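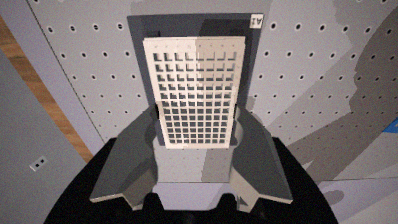 ## 6월, 오후 2시부터 / Mumo 체험판 검토

Mumo 체험판에 딸려 온 랙 취급 워크셀을 오늘부터 제대로 돌려 봤다. 설치는 어제 Stavros가 끝내 놓았고 나는 장면 설정과 반복 실행만 했다. 구매 여부는 이달 안에 Theano Pappas에게 의견을 줘야 해서 좋은 점, 나쁜 점을 되는대로 적어 둔다.

### 구성

- 시뮬레이터: Mumo 체험판, 워크셀 템플릿은 기본 제공본
- 대상물: 96구 랙, 홀더 위치 A1
- 작업: A1 홀더에서 랙을 집어 올리고, 옮긴 뒤 다시 A1에 내려놓기
- 제어 스크립트: Qistina가 Pernum용으로 짠 것을 인터페이스만 바꿔서 사용
- 랙 초기 위치에 작은 무작위 오차를 넣음 (평면 방향과 회전만, 높이는 고정)

홀더에 위치 라벨이 붙어 있는 건 마음에 든다. 손목 쪽 시점에서는 A1이 거꾸로 보이므로 라벨을 읽어서 위치를 확인하려면 회전 보정을 먼저 해야 한다. 스크립트에 아직 이 단계가 없다. Qistina에게 말해 둠.

### 실행 기록

총 113회 실행. 실패 15회. 로그를 하나씩 열어 보고 원인을 나눠 봤는데 대부분이 내려놓는 쪽이다.

- 내려놓을 때 랙 모서리가 홀더 턱에 걸려서 비스듬히 앉음. 제일 많음.
- 집을 때 한쪽 패드가 먼저 닿아 랙이 돌아감. 초기 회전 오차를 크게 준 경우에만 나왔다.
- 스크립트 시간 초과. 한 번은 내가 대기 시간을 잘못 넣은 것이라 Mumo 탓은 아님. 그래도 실패로 셌다.

집는 힘은 기본값으로 시작했다가 중간에 낮췄다. 기본값에서는 접촉이 불안정해지면서 랙이 손가락 사이에서 떠는 현상이 로그에 잡힌다. 낮춘 뒤로는 떨림이 줄었지만 이동 가속을 올리면 랙이 아래로 조금씩 밀린다. 마찰 계수를 건드리면 되겠는데 체험판에서는 재질별 값을 바꾸는 메뉴가 잠겨 있다. 정식판에서 열리는지 판매 쪽에 문의할 것.

### 렌더링

타공판 위 그림자가 꽤 진하게 나온다. 랙 윗면도 왼쪽은 밝고 오른쪽은 한 단계 어두워서 구멍 격자 검출을 돌리면 밝은 쪽과 어두운 쪽의 문턱값이 따로 논다. 전역 문턱값 하나로는 안 되고 지역 적응형으로 바꾸니 격자가 다 잡혔다. 실제 작업대 조명도 고르지 않으니 이런 조건이 있는 편이 검출기 시험에는 유리하다고 본다.

다만 타공판의 구멍도 규칙적인 격자라서, 관심 영역을 홀더 안쪽으로 제한하지 않으면 검출기가 판까지 랙으로 잡으려고 한다. 원형과 사각형을 구분하는 조건을 하나 넣어서 일단 막았다. 임시 조치임.

랙 위쪽 띠의 표시는 너무 흐려서 문자 인식에 쓸 수 없다. 해상도를 올려서 다시 해 볼 생각이지만 기대는 안 한다. 열 방향은 홀더 라벨 위치로 판단하는 게 낫겠다.

한 스텝 처리 시간은 우리 워크스테이션에서 195 ms, 카메라 렌더링 포함이다. 렌더링을 끄면 훨씬 빨라지는데 따로 재지는 않았다. 야간에 대량으로 돌리려면 이 값이 부담이 된다.

### Pernum과 비교해서

Pernum은 지난봄에 써 봤고 그때 기록은 Stamatia 노트에 있다. 기억나는 대로만 적는다.

- 장면 편집은 Mumo가 편하다. 홀더를 옮기면 좌표계가 따라온다.
- 접촉 계산은 Pernum이 더 안정적이었다. 같은 랙 모델로 비교한 건 아니어서 확정은 못 함.
- 문서는 둘 다 부족하다. Mumo 쪽은 예제 코드가 현재 버전과 안 맞는 곳이 있다. 그리퍼 열기 함수의 인자 순서가 바뀌어 있어서 점심 전까지 그것만 붙들고 있었다.
- 로그 형식은 Mumo가 읽기 쉽다. 실패한 실행만 골라서 재생하는 기능은 Pernum에 없었다.

Michalis Chrysikopoulos가 지나가면서 Dinu 그리퍼 모델도 불러올 수 있는지 물었다. 가져오기 메뉴에는 있는데 아직 안 해 봤다. 우리 실물이 Dinu이니 이게 안 되면 구매할 이유가 많이 줄어든다. 내일 제일 먼저 확인.

### 할 일

1. Dinu 모델 가져오기, 손가락 간격 제한이 제대로 넘어오는지 확인
2. 내려놓기 직전에 자세를 한 번 더 맞추는 단계 추가하고 같은 오차 조건으로 재실행
3. 라벨 회전 보정 (Qistina)
4. 재질 값 메뉴, 동시 실행 라이선스 조건 문의
5. Stamatia 노트에서 Pernum 때 쓴 마찰 값 찾기
6. 렌더링 끈 상태의 스텝 시간 측정

로그는 공용 폴더 mumo_rack 아래에 올려 두었다. 힘을 낮추기 전 실행은 하위 폴더로 분리했으니 합쳐서 통계 내지 말 것. 위의 실패 횟수는 둘을 합친 값이라 보고서에 넣기 전에 내가 다시 나눈다.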